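Sanel opens orders for Kindido, a two-arm stamping and printing kit for schools and training workshops

Complete package of arms, grippers, materials and lesson plans to reach first customers in May

Sanel has today opened orders for Kindido, a two-arm robot kit that introduces learners to automation through simple craft tasks on paper. The kit is intended for secondary schools, vocational colleges and company training workshops. It comprises two jointed arms with parallel grippers, a control unit, a set of wooden blocks, washable colour, paper and a course of 58 lessons.

The kit has been developed over two school years by Sanel's education department together with the training equipment supplier Ackermann, which will handle delivery and servicing. The control software was written by Besturix and is supplied with a licence that does not expire.

"Teachers told us that they had no shortage of single-arm kits that could move a cube from one place to another," said Ilgın Karabulut, Head of Education at Sanel. "They asked for work in which two arms have to share a space, pass something between them and leave a result that pupils can hold up and discuss. A sheet of paper with marks on it does that very well."

Work with two arms

The lessons in the Kindido course are built around one table, one sheet of paper and two arms. Learners begin by moving each arm by hand and recording its positions. They then progress to picking up a block, making a mark with it and setting it down again. From the second part of the course onwards, both arms are used together.
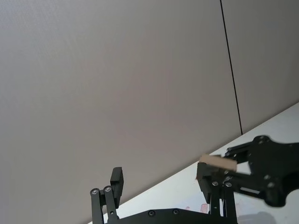

Handing an object from one arm to the other is given a full part of the course, as it brings together most of what learners have met up to that point. The giving arm must hold the block so that enough of it remains free. The receiving arm must approach with its fingers open, close at the right moment and wait until the other gripper has let go. Each of these stages can be programmed separately and tested at low speed before the whole sequence is run.

The grippers have two fingers and open wide enough to take every block supplied with the kit. Fingertips can be removed with the hex key provided and replaced in a few minutes. Ackermann will stock spare fingertips, linkages and screws, and customers may order them singly.

"A gripper in a classroom leads a harder life than one in a factory," said Takumi Kuroda, Product Manager for Kindido. "It will be driven into the table in the first week, and probably in the second week as well. We have designed the parts that suffer most so that a technician can change them between lessons, with no need to send the arm away."

The lesson plans have been written for groups of up to five learners at each kit. Roles are suggested for every session, including one learner who keeps the written record and one who stands by the stop button. Teachers are free to alter the roles, and the plans leave a blank page after each lesson for their own notes.

Marks on paper as a measure of accuracy

The use of colour on paper came from an early trial in which learners were asked to judge how well an arm repeated a movement. Figures on a screen meant little to younger groups. When the same movement was made over a sheet of paper, with colour on the end of the block, differences in angle and pressure could be compared directly, and the sheets could be dated and kept.

The course therefore asks learners to save their sheets from the first lesson to the last. Early sheets tend to be crowded with smears and half-strokes. Later tasks ask for rows of marks with even spacing, a border of fixed width and, in the final part, a repeated pattern shared between both arms. The teacher's handbook includes a marking guide, but Sanel recommends that first attempts are left unmarked. 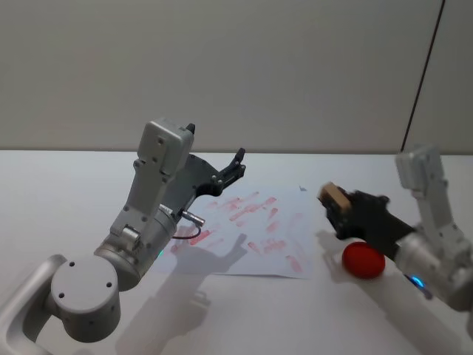 Colour is supplied in washable form and can be cleaned from the blocks and the tabletop with a damp cloth. The handbook advises teachers to fasten the paper at its corners for the later tasks, and to leave it unfastened for the earlier ones if they wish learners to discover the effect of a sheet that shifts. Any plain white paper may be used. The arms should be fixed to a level table that does not rock, with clear space to the left and right for each arm to turn.

Kindido was tried out by 297 learners before its release. The trial groups included pupils in their final three years of school, first-year apprentices and adults returning to work. Comments from teachers led to several changes, among them a slower default speed, larger type in the handbook and a shorter first lesson.

Svenja Harms, who teaches technology and led one of the trial groups, said: "My pupils were used to exercises where the robot either succeeds or fails. With the colour task there is a great deal in between. They would look at a sheet and argue over whether the block had been tilted or whether the arm had come down too early, and then go back to the program to find out. I had planned two lessons for it and we used six."

She added that the preparation time had been a concern at the outset. "The set-up on the first day took me most of an afternoon. After that we needed ten minutes. I would advise colleagues to read the chapter on the table position before they unpack anything."

Software and operation

The Besturix software can be used at three levels. At the first, learners guide the arm by hand and store positions with a button. At the second, they arrange steps on screen in the form of a list, with separate columns for the left and right arms. At the third, they write their own programs, and the software shows which line each arm is carrying out. Work begun at one level may be opened at the next.

Two arms working above one sheet can meet if they are badly timed. The software allows teachers to mark off a shared area in the middle of the table, which only one arm may enter until the other has left. This rule can be switched off for the handover lessons, when both grippers must be in the area together. Speed is then limited automatically. The force of each arm is also limited, and a stop button is supplied with a cable long enough to reach the teacher's desk in most rooms.

Dörte Baumgart, who is responsible for training customers at Ackermann, said that schools should not regard the kit as a toy. "These are real arms with real joints, and the safety lesson comes first for good reason. Our trainers will go through it with the staff on the day of delivery, and the kit remains locked until it has been completed."

The software runs on the school's own computers and needs no internet connection once it has been installed. No account is required for learners. Programs are stored as ordinary files and may be copied freely between kits.

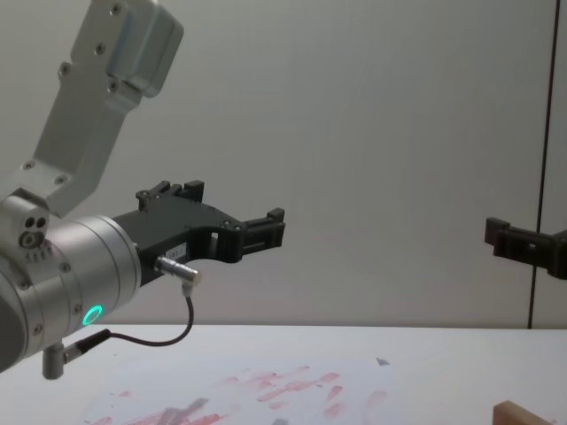 Contents, price and availability

The Kindido kit includes:

Two jointed arms with parallel grippers
One control unit with stop button
Two table mounts and a set of tools
Wooden blocks in assorted sizes
Washable colour and a starter supply of white paper
Teacher's handbook and 58 lesson plans
Besturix software licence for one classroom
One day of staff training on site

A computer, a table and a wipeable table cover are not included.

Kindido may be bought outright or rented by the school year. Prices depend on the number of kits and the place of delivery, and will be given in a written quotation. Schools that took part in the trial may keep their kits at a reduced price. A refill pack containing 2,000 sheets of paper and a fresh supply of colour can be ordered separately from Ackermann at any time.

Deliveries will begin in May and will follow the order in which bookings are received. Customers who require the kit for the start of the new school year are asked to book before the end of that month. Handbooks are available in English and German, and a Turkish edition is being prepared under the direction of Ilgın Karabulut.

A second set of lessons, covering sorting and simple packing tasks with the same two arms, is planned. Customers who have bought the present kit will receive it without charge. Further grippers are under consideration – Sanel will announce details when testing has been completed.

Demonstrations

Sanel offers demonstrations at its training rooms throughout the term. Each lasts ninety minutes and includes time for visitors to operate the arms themselves. Groups from schools and colleges are welcome, and places are free of charge but must be booked beforehand. Visitors with limited mobility are asked to mention this when booking so that a table of suitable height can be prepared.

About Sanel

Sanel develops teaching equipment for technical subjects and supplies schools, colleges and training centres. Its education department writes and tests all course materials with serving teachers.

About Ackermann

Ackermann supplies and maintains equipment for training workshops, and provides staff training for the products it delivers.

Press contact

Sieglinde Weidemann
Press Office, Sanel

Review kits may be borrowed by specialist journals for up to three weeks. Requests should be sent in writing to the Press Office and should state the intended place of use.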